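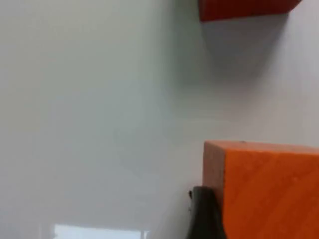

Page last changed: August 7, 2019

Shadow Length and Desk Illumination in the Plundeck Reading Room
Octavian Ilie and Rok Vasić
Clallasdale, Building Physics Project

1. Background

The Plundeck reading room is lit by a single row of north-facing windows and by ceiling fixtures installed when the building was converted. Students had complained that the desks along the inner wall were too dim for drawing work. The project set out to measure illuminance at desk height, to compare it with the design value, and to test whether matte white desk covers would change the result.

2. Method

Measurements were taken in June with a Zetport handheld light meter. The sensor was placed flat on the desk surface and left for ten seconds before each reading. A grid spacing of 50 cm was used over the whole room, including the aisles, where the meter was set on a stand of desk height. In total 1,206 readings were recorded under three conditions: daylight only, fixtures only, and both together.

Shadow edges were examined separately. A small opaque block was held above a pale surface and the width of the penumbra was read against a paper scale. The block was moved upward in steps of 2 cm. Distances from the block to the surface were measured from its lower face.

The meter was checked against the reference lamp in the Nedelcu laboratory before and after the series. The two checks agreed to within 2 percent and no correction was applied.

3. Results

With both sources in use, desks next to the windows reached 3,000 lux at midday. The lowest reading at the inner wall with fixtures only was 90 lux, well under the design value of 300 lux. Two fixtures in the corner by the door had aged tubes and were excluded from the averages, but they are marked on the floor plan.

The penumbra widened with block height under both sources. Under the fixtures the change was close to linear up to 20 cm. Above that height the outer edge of the shadow was too faint to locate by eye, and those rows were left out of the table.

White desk covers raised the readings on a vertical card facing the desk. They had no measurable effect on the horizontal readings, as expected from the geometry.

4. Sources of error

The sky was partly cloudy on two of the measuring days, and daylight readings taken several minutes apart are not strictly comparable. The paper scale could be read to 1 mm. Readings of the outer penumbra differed between the two authors by up to 4 mm, and the mean was used.

5. Further work

The fixtures-only series should be repeated after the tubes by the door are replaced. A winter daylight series is also needed. The raw readings and the floor plan are stored with the department copy of this report.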